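# The fruit table in February
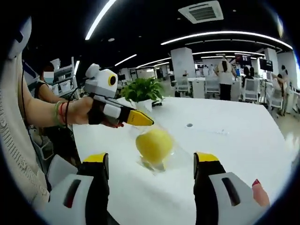 Many of you wrote to me after the last newsletter and asked how we pack the fruit for the members who cannot come to the pickup. I promised to explain it, so I will try to do it in the right order. The packing is done in the long room at Plollmont, between the morning delivery and lunch. Before anything comes out of the crates, the tables are wiped and left to dry. We changed last autumn to clear plastic bags, and the round yellow fruit on the white table shows why I like them, because you can see the skin from nearly every side and a bruise has no place to hide. With the old brown paper we learned of the bruises only from the letters of complaint. I kept these letters, there is a folder.

## One fruit, then the next

The most common mistake of new packers is speed. I made it too, in my first winter. You open the bag wide, you take fruit with both hands, and you let it fall inside. It makes a small sound, and this sound is the bruise. You will not see it on the same day. The member sees it two or three days later, in the kitchen, when it is brown and soft on one side.

So we do it slowly. Lay the bag flat on the table and open the mouth of it with your fingers. Put the first fruit down inside, do not drop it. Turn it so the stem is not pointing at the neighbor. Then put the second one beside it and not on top. When the bottom is covered, lift the sides of the bag a little and start the second layer. We stop at two layers for pears and for soft apples. For hard apples we allow 3.

Liên Cao, who has packed with us longer than I have, does not agree with me about the stems. She says that if the fruit is placed closely enough it does not turn anyway, and that I waste time. We tried both ways in January with the same crate and I could not find a difference, but I still turn the stems. You may do as you prefer.

## Which fruit goes where

The grower, Đạt Ông, sends us a mixed crate. He sorts by size at his farm but he does not sort by ripeness, and I would not ask him to, he has enough work in this season. We sort by touch, near the stem. If it gives a little under the thumb, the fruit is for eating this week. If it is hard, it goes in the bag for next week. If it gives a lot, it goes to Perla Zepeda for the compote.

Please press with the soft part of the thumb and not with the nail. A mark from a nail is small, but the fruit spoils from there.

Color is a less good sign than people believe. Some pears are yellow and still hard like a potato, and others stay green until the day they are too old. I was also surprised by this. At home I used to wait for the color, and I threw away many good pears.

## The table

Some members asked if a white table is practical. It is, for our use. Juice, soil and small leaves are easy to notice and easy to wipe away. The shine is less nice, since the ceiling lights reflect in it, and after two hours my eyes are tired. Natsumi Amano suggested a cloth, and we tried one. The bags stuck to the cloth and did not slide, and then it had to be washed, so we returned to the bare table.

The green plant in the white pot can stay at the back. Please give it water on the day you pack, half a glass is enough, and pour slowly so that it does not run over the table toward the bags.

## Closing the bag

Do not tie a knot. I know that a knot looks neat and that it holds well on a bicycle. But a closed bag keeps the moisture, and the fruit becomes wet and then moldy. Fold the top over two times and leave it loose. If the bag must travel far, put it inside a box or a basket, with the fold on top.

At home, please take the fruit out of the bag on the same day. Put it in a bowl, or on a plate if you have many and the bowl is deep. The hard ones can wait in the refrigerator, and you take out a few at a time, two days before you want to eat them. If you are in a hurry, put a banana next to them. Do not put the pears beside the onions, they take the smell.

When you bring the bags back, shake them out and wipe them inside with a damp cloth. We use them again as long as they have no holes. In February we sent out 226 bags, and almost 1,000 have gone out since we changed from paper. I would like very much to see more of them return. The box for them stands at the entrance, under the coats.

## The compote, short version

Perla gave me permission to print how she does it, but she does not measure, so I have written only what I saw her do.

- Wash the soft fruit, cut away the brown places, and take out the core. She leaves the skin on the pears and peels the apples.
- Put everything in a wide pot with a little water, only so much that the bottom is covered.
- Add lemon juice, and a piece of cinnamon if you like it.
- Cook on low heat with the lid half on. Stir now and then.
- When it is soft, taste it first and only then add sugar. Often it needs none.

It keeps for five days in the refrigerator. Norbert Magyar eats it with cottage cheese and black pepper. I tried this and I cannot recommend the pepper.

## For next month

The last pears will come in the next delivery, and after this we will have mostly apples until the rhubarb. If you want only hard apples, write it on the list beside your name before the crates arrive. Later we cannot change it, as the bags are already folded and standing in order.

We also need two more people for the morning packing, from 9 until lunch. You do not need experience. Wear sleeves that you can push up, and eat something before, because everybody becomes hungry at that table.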